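Sheep movement records: who reports when animals go to temporary grazing? 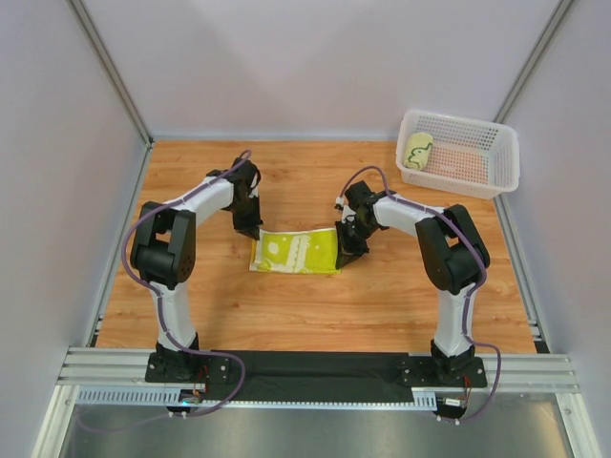

Handon Farm Help, Issue 6, page 3

Viktória Boros
I keep a small flock near Wendthorpe and have agreed to move 300 ewes to a neighbour's land in September. The land has its own holding number. Am I required to report the movement, or does the duty fall upon my neighbour? The ewes will return to me before lambing.

Kotier
Members are advised that a temporary stay is still a movement where the two holdings are registered separately. A movement document should travel with the animals, and the keeper receiving them would normally make the report. Both parties should enter the move in their holding registers -- the same applies when the ewes come home. Please confirm the reporting deadline with the authority for your area before the date of travel.

Raju
We never bothered for grass keep next door. It may depend on distance.

Wendthorpe Graziers
The previous reply should not be relied upon. Distance alone does not settle the matter. It is possible to apply for land to be linked to your own holding, but approval must be in place before the sheep are moved. Standstill rules may also apply at both premises.

Related items
Replacing lost ear tags
Keeping a flock register
Standstill periods after market
Haulage of sheep in hot weather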